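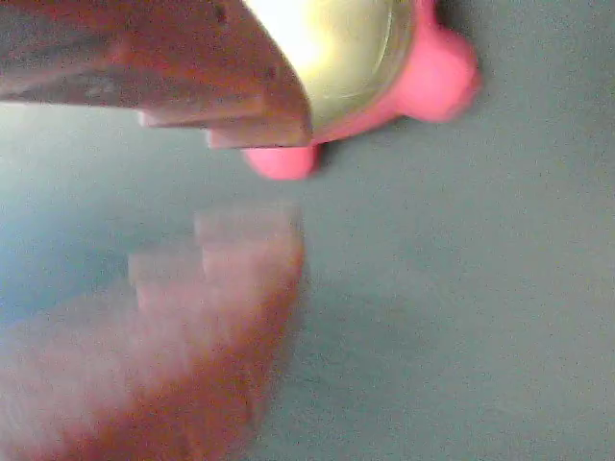

Ticket 1787: Invoice export stops before the end of the file
Opened by: Mateja Delić
Assigned to: Cheng-en Fung
Product: Vatow, desktop version
Status: Waiting for customer
4 min read

Jul 1, 2020, Mateja Delić

Hello, I write to you from the accounts office of Redwood. Every month I export all invoices from Vatow to a CSV file and then I load this file in Vultgate, where our bookkeeper works with it. Since this morning the export is not complete. The program shows the green message "Export finished", but the file has only 300 rows. There should be about 3000.

I have tried the following:
- restarted the program and also the computer
- exported to the desktop and not to the network drive
- exported with the other user account (Chu office)

The result is the same each time. I did not change any settings. The bookkeeper needs the file before the end of the week, so I would be thankful for a quick answer.

Cheng-en Fung

Hello Mateja, thank you for the clear description. Can you please tell me which filter is selected in the export window, and open the last row of the file in a text editor? Please do not use the spreadsheet program for this, it can hide some characters. I would like to know if the last row is complete.

Mateja Delić

The filter is "All years, all customers". I opened the file in Notepad. The last row is not complete. It has the invoice number, the date, and the beginning of the customer name, and then nothing. The customer name has a quotation mark inside, it is a company that writes its name in this way. But we have this customer already since January and the export worked in all the months between.

Cheng-en Fung

That is useful. Was the customer record edited lately? You can see it under Customer > History.

Mateja Delić

Yes, I am sorry, I did not think of it. My colleague corrected the address yesterday afternoon. She copied the whole name and address from an e-mail and pasted it. In the history the old name and the new name look the same to me.

Cheng-en Fung

They can look the same and still be different. When text is copied from an e-mail, there is sometimes a hidden line break or a curved quotation mark in it. I made a test customer here with a hidden line break after the quotation mark, and my export also stopped in the middle of the name. The green message appeared too, so this part is a mistake on our side and I reported it to the developers.

For now, please do this:
1. Open the customer record and delete the name field completely.
2. Type the name again by hand. Do not paste.
3. Save, close Vatow, and open it again.
4. Run the export to a new file name.

Mateja Delić

I did all the steps. Now the file is much longer and the invoices of this customer are all inside. But Vultgate refuses 23 rows with the message "Date not valid". I compared a few of them and they are all credit notes. Is this the same problem or should I open a new ticket?

Cheng-en Fung

We can keep it here. Please send me one of the refused rows, with the customer name removed. Also please look in the export window at the field "Date for credit notes" and write me what is selected there.

We use cookies to remember your sign-in and your language. Accept all | Manage settings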